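How to clean a matt white table top

Matt white surfaces show every mark, and most of the damage I see comes from scouring creams. Start with the mildest method.

Mix a teaspoon of washing-up liquid into a bowl of warm water. Wring a soft cloth out well and wipe in long strokes from the far edge towards you. Go over it again with plain water. 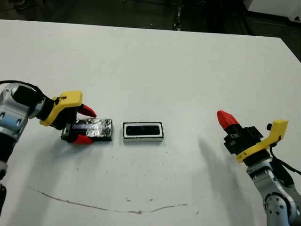

A white table top with a matt finish.

For tea or ink, make a paste of bicarbonate of soda and water, leave it on the mark for 5 minutes, then wipe off without rubbing. Repeat if a shadow remains. Test any spray on the underside first.

Dry with a clean towel, working along the edges last. Keep hot pans off, and use a mat under plant pots.

Written by Mohammed-Awal Sarpong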